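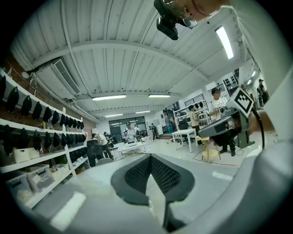 Attachment 1: ceiling lights and wall AC, left side of the room, shelving below

Ticket 915
Site: Cundlow, back stock room
Category: Lighting / climate
Priority: Normal
Status: Closed

Reported problem
Lights toward the rear of the room flicker for the first few minutes after the switch goes on, then settle. Separate issue: the wall AC drips onto the top of the shelving. Three of the black pouches on the upper row had water spots when we pulled them for an order Saturday. Please treat both under one ticket if possible.

Log

8:10 a.m. Ticket opened by site.

8:45 a.m. Support reply: Are all tubes lit once they warm up? Does the drip happen in cooling mode only? Is anything stored directly under the unit?

9:20 a.m. Site reply: All tubes come on in the end. Drip is in cooling mode only, and starts after an hour or so. The pouch rail runs close to that wall. The bins on the bottom are fine, they have not gotten wet. Attachment added.

9:40 a.m. Support: Please clear the upper row nearest the AC before anyone works on it. The lower row can stay if you cover it with plastic sheet. Move the white lidded box off the middle shelf too if it holds paper stock.

10:30 a.m. Site: Pouches moved to the packing table. Box had Velta labels in it, all dry. Moved anyway.

1:15 p.m. Mulesine tech on site. Opened AC cover. Filter clogged with lint, drain line blocked where it goes through the brick. Cleaned filter, flushed line, poured water in the pan to test. Drains now. Ran cooling for 75 minutes, no drip.

2:50 p.m. Tech checked lights. Rear fixtures have old starters. Replaced starters in both. One tube dark at the ends, replaced as well. Switched on and off ten times with no flicker. Front fixtures not touched.

3:05 p.m. Site: Can the pouches go back on the rail tonight?

3:20 p.m. Support: Wait until tomorrow. Wipe down the shelf tops first and check the rail for rust. If the AC stays dry overnight, rehang as before.

Next day, 8:30 a.m. Site: Shelf tops dry. No rust. Upper row is back up. Spotted pouches went to returns.

Parts and charges
Starters and one tube: 69 not billed, covered under site plan 369
Labor: 100
Filter: cleaned, not replaced

Follow-up
Clean AC filter every two months. Order a spare filter with the next Vlad delivery. Reopen this ticket if the drip comes back.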